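Black mesh pen pot marking a white desktop – feet or felt?

Jeramix
Last updated: March
Views 839 · Shares 9

I have a matt white desktop and a round wire-mesh pen pot, black, the ordinary sort with a solid-looking rim. The pot gets moved several times a day and I am now finding fine grey lines where it usually stands. They don't catch a fingernail. Washing-up liquid shifts some of them but not all.

Two things I'd like to know. Are these scratches or deposits? And is it better to put something under the pot or under everything, i.e. a desk mat? I'd prefer to avoid the mat, as I use the whole surface for cutting out paper patterns.
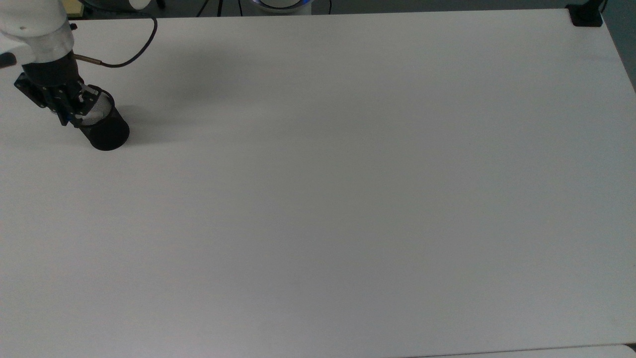
Camitz
Deposits, most likely. If a line has no depth under a fingernail it is usually metal or paint rubbed off onto the surface. Matt finishes hold this more than gloss because the texture works like a very fine file. Try a damp melamine sponge on a hidden patch first, with almost no pressure, then wipe with clean water. Too much rubbing will leave a shiny spot that can't be put right.

For the pot: turn it over and run a finger round the bottom edge. Mesh pots often have a rolled seam there, and any bare metal will be on that seam. Self-adhesive felt dots, 9 mm, three of them evenly spaced. Three will sit level on any flat top, four may rock. Degrease the metal before sticking or they will be off within the month.

Shares 2 · Comments 1

Flanier
Just lift it instead of sliding it.

Sedgwick
Felt is fine until it picks up grit, and then it marks the desk worse than the bare metal did. I used clear silicone bumpers, a sheet of 100 for very little money, and have around 20 left after doing every pot and tray in the house. They do grip, so a tall pot full of scissors can tip if you push it from the top. Push low down or pick it up.

One correction to the above – with a narrow seam the dots overhang and peel. A ring of cork cut slightly smaller than the base holds better, provided the base is flat enough to glue to. If it is domed, go back to bumpers.

Comments 4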